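2022-01-09
By Mirko Parisi

Walled garden at Kekmont to reopen to visitors in September

The walled garden at Kekmont will open to the public again in September, after the town council agreed terms with the Weltuvier estate for a lease of 15 years. The garden has been shut since the estate closed its lower gate, and the only access at present is by a service track behind the glasshouses.

Under the agreement the council takes on the paths, the lawns and the two entrances. The estate keeps the glasshouses and the orchard beyond the east wall, which will stay private. Visitors will come in from Lahlou Street, where the old ticket hut is to be taken down and the gateway widened for wheelchairs and prams.

Entry will be free. The council had looked at a small charge in the summer months but dropped the idea when it became clear that staffing the gate would cost more than it brought in.

The garden covers 1,628 square metres on a slope facing the harbour. It is laid out on three terraces, with a long rectangular pool on the middle one and a row of clipped bay trees above it. The pool has been drained and its lining will be replaced in the spring. The lowest terrace, which was given over to roses, has suffered most from the salt wind, and much of it will be replanted with lavender, rock rose and sea holly.

Planting is in the hands of Zanance, the nursery that looks after the beds along the seafront. It has drawn up a list of 938 plants for the first season, most of them grown from cuttings taken in the garden itself. The fig on the south wall and both of the old mulberries will be kept. A cypress near the upper steps is to be felled in the next few weeks after an inspection found decay at the base.

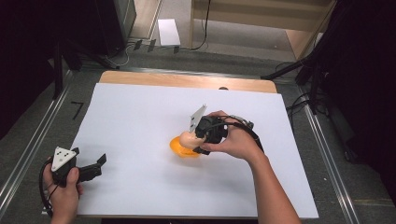
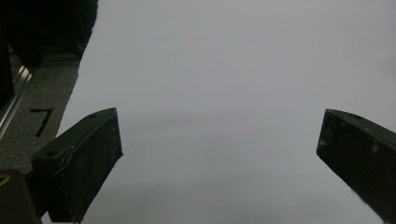 Paths and steps

Work on the paths starts first. The gravel on the upper terrace will be lifted and relaid over a firmer base, and a ramp will join the upper and middle levels. The steps down to the lowest terrace are too steep for a ramp within the walls, so a second entrance will be made from the harbour side, using a doorway that was bricked up many years ago.

The handrails on the main steps will be repaired where possible. New benches will be placed along the pool and under the mulberries.

Opening hours and events

The garden will open daily at nine in the morning and close at dusk. Dogs will be allowed on leads on the upper terrace only. Bicycles must be left at the Lahlou Street entrance, where racks will be put in.

The council also plans a short run of open-air concerts on the middle terrace, starting the summer after the reopening. Numbers will be limited to 125 seats for each concert to protect the lawn, and there will be no amplified music after ten at night.

Residents of the streets next to the garden will receive a letter with the dates of the building work. Lorries will use the service track and will not be allowed through Lahlou Street before eight in the morning. The plans can be seen at the town hall during office hours until the end of the month, and written comments can be left at the front desk.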